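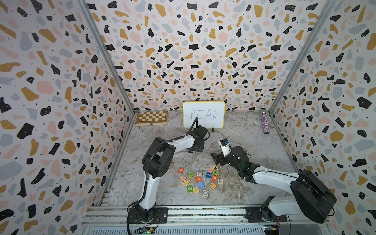
Section 4. Mounting and Setting Up the Light Bar

This section covers the Zistus light bar used over a tabletop enclosure with posts at the corners. If you are using the bar on a free-standing arm, follow Section 5 instead and come back to step 11 for the color setting.

Read Section 2 (Electrical Safety) before you start.

4.1 What you need

Light bar with end caps fitted
2 post clamps
8 clamp screws
Hex key (packed in the lid of the carton)
Power adapter and cord
A soft cloth

You will also need a tape measure and a pencil. These are not supplied. The hex key from the older Walczak arm kit is a different size and will round off the screw heads if you force it.

4.2 Before mounting

1. Choose a table that does not rock. The bar moves with the posts, and a loose table leg shows up as a flicker of shadow in long exposures.

2. Check that a wall outlet is within reach of the cord. Do not run the cord across a walkway.

3. Wipe the upper part of each post with the cloth. Grease or tape residue lets the clamps creep downward over a few days.

4. Push gently on each post near the top. If a post moves in its foot, tighten the foot first.

CAUTION: Do not clamp the bar to a panel. The panels carry no weight and will crack or pull out of their channels.

4.3 Fitting the clamps

5. Measure 450 mm up from the floor of the enclosure on each post and make a light pencil mark. This is the lowest position for the bar. You can go higher if the posts allow it, but the light becomes weaker and the edges less even.

6. Open the first clamp and place it around the post with the arrow pointing up. The lower edge of the clamp should sit on the pencil mark.

7. Put in the clamp screws and turn each one until it just touches the post. Fit the second clamp in the same way.

8. Rest the bar in the clamp cradles, with the power socket on the side nearest the outlet. The lens strip must face down. Close both cradles until they click.

9. Tighten the screws a little at a time, going from corner to corner — the same way you would tighten a car wheel. Stop when the clamp no longer turns by hand.

Note: If the posts lean toward or away from each other, the bar may sit with one end higher than the other. Loosen the higher clamp and bring it down. A small difference does no harm to the light, but it puts strain on the end cap.

CAUTION: Keep one hand under the bar until both cradles are closed.

4.4 Power and first use

10. Plug the adapter into the bar first and then into the wall. The indicator next to the socket shows amber while the bar starts up and turns green when it is ready. If it stays amber, see 4.6.

11. Press and hold the MODE button until the indicator blinks. Each press after that moves to the next color setting: warm, neutral, cool. Let go and wait for the blinking to stop. The bar keeps the setting after it is unplugged.

12. Turn the dial to the middle of its range. Leave the bar on for ten minutes before you take any pictures you intend to compare with each other.

13. Switch off the other lamps in the room and close any blinds. Mixed light is the most common cause of color complaints. Daylight from a window changes through the afternoon, and in December it may be gone before you finish a batch.

14. Take a test picture of a plain white card laid flat on the floor of the enclosure. The card should look even from side to side. If one side is darker, check that nothing is hanging over the bar, then check that it is level.

4.5 Glare and reflections

Glossy surfaces send light straight back to the camera. This affects glass, glazed pottery, shrink-wrap and dry-erase boards in particular. Try the following in order.

a. Turn the dial down and use a longer exposure.

b. Tilt the item slightly. A few degrees is often enough.

c. Fit the diffuser sleeve. Slide it on from the end without the socket. The sleeve has a seam, which should face up.

d. Move the camera lower.

Handwritten signs are easier to read in a picture when the lettering is thick and dark. Thin marker in a light color can wash out at high brightness.

The Sillico clip-on hood can be used with this bar, but not together with the diffuser sleeve. Heat builds up between them.

4.6 If something is wrong

Indicator stays amber
The adapter is not pushed fully home, or the wrong adapter is in use. Unplug from the wall, reseat both ends and try again. Use only the adapter marked Zistus.

Light flickers
Check the table and the clamps first. If the bar itself is steady, change the shutter speed on the camera. Flicker that you can see with your own eyes is a fault, and the bar should be returned.

Bar slides down the post
Remove it, clean the posts again and check that the clamp arrows point up. Replace any screw with a worn head.

Bar feels hot
Warm is normal. If you cannot rest your hand on the top of it, switch off and unplug. Do not use it again until you have spoken to the service desk.

4.7 Taking the bar down

Switch off and unplug from the wall. Let the bar cool. Hold it from below, open both cradles and lift it out. The clamps can stay on the posts. Store the bar flat in its carton with the lens strip up, and do not stack anything on it.

Spare clamps and screws are ordered through Stimton Parts. Quote the number printed on the inside of the clamp. Returns go to Abbas Mazandarani at the service desk. Corrections to this section should be sent to Carolina Carrilho, Manuals.

Continue to Section 5, Free-standing Arm.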